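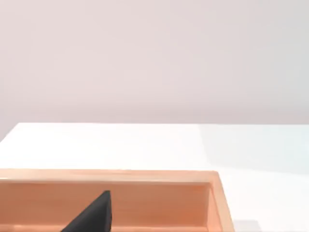
Tray and table: pictures from the Horitz set

Gallery page, updated July 11, 2021

Horitz is our collection of simulated tabletop episodes, made for training a policy that moves small objects into and out of containers. The page is meant for people who are thinking of using the data and want to know what it is like before they download it. We will add to the gallery as more views are cleared for release.

The set holds 461 episodes at present. Each one was driven by a person at a desk with a hand controller, and each was saved whether the task was finished or given up. Failed attempts are kept in a separate folder and are not counted in the 461. There are 98 of those.

Wooden tray, rendered view

The tray is a shallow one in light wood, standing on a white table with a bare wall behind. The dark wedge shape inside it shows up clearly against the wood. Past the far rim there is open tabletop all the way back to the wall.

Lighting in this view is soft, with a faint grey-blue shade over the right side of the table. We left shading of this kind in the renders. An earlier batch, Trevlow, was lit completely flat, and the policy trained on it did poorly as soon as a lamp was moved.

Notes on the views

Every episode is stored from two viewpoints, and the two are kept in step. Neither is cropped or straightened afterwards. Objects often run out of view at the bottom or the side, and a model trained on the set has to cope with that.

The wall and table are kept plain in the base set. Patterned walls, cloths and clutter are in the Zellura add-on, which uses the same tasks and the same file layout. If you only want to check that your loader works, start with the base set — it is smaller and quicker to read.

How an episode is recorded

The operator is given a one-line instruction, such as "put the block in the tray", and a start position picked at random. Recording starts with the first movement of the controller and stops when the operator presses the end button, or after 300 seconds. Long pauses are left in. We tried trimming them, but the trimmed episodes had jumps in the arm position that caused more trouble than the pauses did.

Instructions are saved as typed, spelling mistakes included. A corrected copy sits next to each one.

Known faults

A few episodes begin with an object slightly sunk into the surface under it. These are marked in the index file under "contact".

In some of the older episodes the gripper value is stored one step late. The Aaltonen loader corrects this when it reads the files. If you use your own loader, you will need to shift the column yourself.

The next update is planned for August and will add more tray episodes, along with the first ones using a bowl.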